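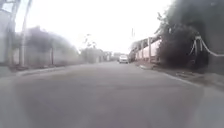 Chapter 14
The Edges of the Street

Ask a roomful of beginning students to draw a street and most of them will draw a road. They'll give it a dashed line down the middle and maybe a car with unusually round wheels. A few will add a sidewalk. Almost none will draw a curb, a drain, a boundary wall or the scruffy bit of ground where the weeds live, and those are the items that fill a street engineer's mailbox from one end of the year to the other.

Earlier chapters dealt with the roadway itself: its base, its surface, and the long sad story of its potholes. We now move sideways. Everything in this chapter happens within a few steps of where the asphalt stops, a zone that belongs to several departments on paper and to whoever got there first in practice.

What you will learn

How to name the parts of a street edge in order, from the roadway out to the property line
Why a curb does four jobs and gets thanked for none of them
How to tell a hard edge from a soft one, and what drivers do with each
How to carry out an edge survey on foot, with a notebook and sensible shoes

Words to know
curb, verge, frontage, setback, hard edge, soft edge, shy distance

14.1 Where does the road stop?

The legal answer is on a map in a drawer. The working answer depends on who is asking. To a driver, the road stops at the thing that would scratch the door. To someone on foot, it stops at the first place a car is unlikely to go. To rainwater, it stops wherever the slope says so, and rainwater has never read the map.

Look again at the picture that opens the chapter. There isn't a painted line to be seen on that asphalt, yet you would have little trouble saying where to drive. The curb and the long, low wall on the left do the telling. The pillars help too, as they are evenly spaced and give the eye something to measure speed against. A wall like this one is a hard edge. Drivers tend to leave a margin beside a hard edge, called the shy distance, even when they would deny being shy about anything.

A soft edge is one a vehicle can cross without making a noise: gravel, mown grass, a flat shoulder. Soft edges are cheap to build and wander over time. The east side of Jornomitz Road in the town of Mamlow was laid out with a straight grass verge along a 600-foot stretch. When it was surveyed again the following March, the grass had been worn back into a set of neat, private parking bays. The drawings still show a straight line. The drawings are very nice.

14.2 Two sides, two sets of rules
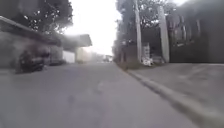 Frontage is the part of a property that faces the street, and it has a strong opinion about how the street gets used. A building set well back leaves room for a walkway, a planting strip, or a quarrel about who sweeps it. A building that comes close to the road offers other things, chiefly shade, and shade is spoken for quickly. On the left side of this street a canopy-like roof juts out from a low building, and a dark motorcycle has been parked beneath it, close to the roadside. The right side is a different arrangement altogether, with a raised curb, a wide paved area beyond it, and a narrow strip of grass and low plants at the back. If you write "edge: curb and paving" in your notebook and go home for lunch, you have described half a street.

For this reason an edge survey always records the two sides separately. Use a fresh page for each. Students who try to save paper by writing both sides in one column usually discover, back at the desk, that they have moved a building across the road.

Try it: a first edge survey

Pick a block you can walk in 20 minutes. Somewhere dull is best. The Samir Street block in Mamlow, used for the worked survey in section 14.5, has one bakery (Wovora) and very little else to recommend it, and it still filled nine pages.

Walk one side first. At each change in the edge, stop and write down what is there, starting from the asphalt and working outward: curb or no curb, verge, walkway, wall, building. Note anything parked, and on which side of the curb. Note overhangs, which people forget because they are above the notebook.

Then cross over, carefully, and do the other side. Keep both pages. You will need them in section 14.3, when we ask where the water goes.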